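From: Rania Abu Hammour
To: gripper-users list
Date: 26 March 2018
Subject: Re: [gripper-users] Pads losing the bag when the film is smooth

Hello all,

Thank you to the person from the Lornano site for the questions. I answer between your lines.

> We have the same hand-held grippers as you, and since we changed
> to the foam pads we lose a lot of bags. The fingers close, the bag
> goes up, and then it slides out at the bottom. Is it the foam or
> is it the spring? Also, did somebody get a finger caught?

For us it was the foam, but I needed a long time to believe it. I first changed the spring, then I changed it back. On the stiff bags both springs gave the same result. On the thin clear bags, both were bad.

What I found is that one pad was turned a little on its screw. You cannot feel it when you close the gripper empty, because the two pads press flat against each other and the foam hides the error. With a bag between them, only the upper edge of the pad is holding. The film folds, the contents run down to the low end, and the weight pulls the bag out. We lost 11 bags of 24 in one afternoon before I stopped the work.

The clear seasoning bags are the most difficult items we have, so I use them now as the test after every pad change. 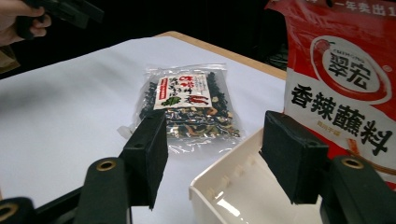

Before closing on the clear bag, with the tray in front.

Please look at your pads from the side and not only from the front. I make a line with a white pencil across the pad holder and the arm. If the line is broken, the pad has moved. At Nanby they put a second screw in the holder, and I would like to hear from them if this helps – I have not tried it.

> We clean the foam with alcohol wipes. Should we stop?

I stopped. After many wipes our foam became hard on the surface and shiny. I have no measurement for this, only my thumb. Now we use a dry brush, and we change the foam after 3000 closings. The log counts them, so it is easy to follow.

About the finger: yes, we had one case in October. Two people were working at the same table, each with a gripper. One reached in to straighten a bag while the other was closing. It was a pinch between the arm and the pad holder, the skin was not open, but it was painful and I wrote a report. Foam is soft, the arm behind it is not. Our rule since then is that the person who wants to touch an item says "hand" and the other one opens fully and waits. It is slow for the first days.

One question from my side. Auer offers a thicker pad, 9 mm, and Granus sells a holder that should fit it. Did anybody put these two together? I am afraid that the fingers will not close completely with the thick pad, and then the closing signal never arrives in the log. If you have tried, please write also which arm version you have, the old or the new one.

I can send the drawing of the pencil line to anyone who wants it, but the list does not accept my attachment.

Best regards,
Rania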